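Chapter 6
Comparing Grippers Before You Buy One

Most gripper comparisons are won before the first trial starts. Someone picks the objects, someone picks the table height, and someone decides how far a cup may slide before it counts as dropped. By the time a success rate is printed, a good share of it has already been settled by those choices. This chapter is about finding them.

Take the case we will keep coming back to. The Ruvesholm group wanted to know whether the Katetti gripper was better than the older Ojala at opening kitchen cabinets. They ran 600 trials in simulation with each, on the same arm and with the same controller, and the Katetti came out well ahead. The report was two pages long. It did not say how friction at the fingertips had been set, or whether the door hinges had any drag in them. Nor did it say that the controller had been tuned with the Katetti attached and then left alone when the Ojala went on.

When Ona Juška repeated the work in March, she tuned the controller separately for each gripper and changed nothing else. The gap shrank to almost nothing. She then raised the hinge drag, and the Ojala moved ahead. Which result is the right one? Neither tells you much about a kitchen with real doors, and both would look convincing on a slide.

Simulation is still worth using. It is cheap, it resets itself, and it will let you run the same reach 696 times without wearing out a finger pad. But contact is the part it handles worst, and contact is most of what a gripper does. A simulated finger can sit flush against a door and pass every check in the log while the same pose on hardware scrapes, sticks or slips off the handle. Treat any claim about grip as a guess until you have seen the contact settings.

Cameras raise a similar problem. If one gripper hides more of the handle from the robot's view, you may be testing the camera mount and blaming the fingers. Section 6.3 gives a way to separate the two, though it takes more trials than most labs like to run.

Before you go on, write down what you would need to see before believing that one gripper beats another. Keep the list. You will be asked to cut it down in Section 6.5, and you may not want to.
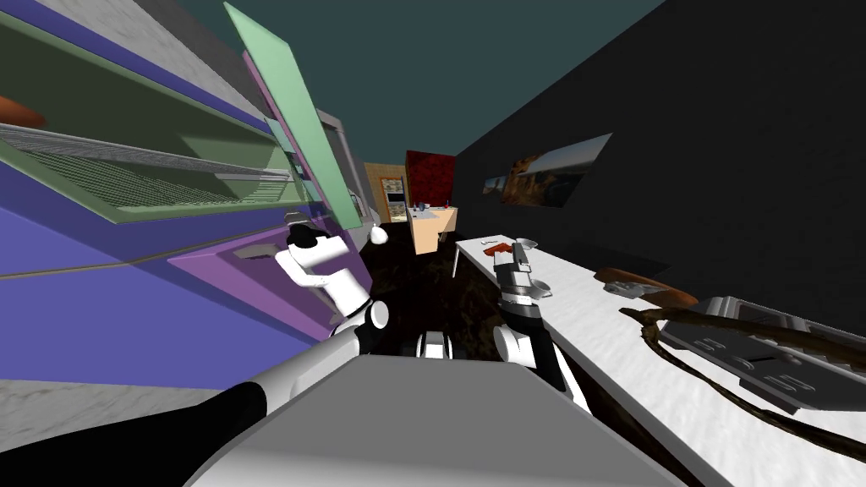 Cempaka Nugroho
Chapter author and lab instructor

Figure 6.1. Two-arm robot in a simulated kitchen, left gripper against a purple cabinet door close to the handle, right gripper over the counter. Decide what you would ask for from the log before calling the left arm's contact a grasp.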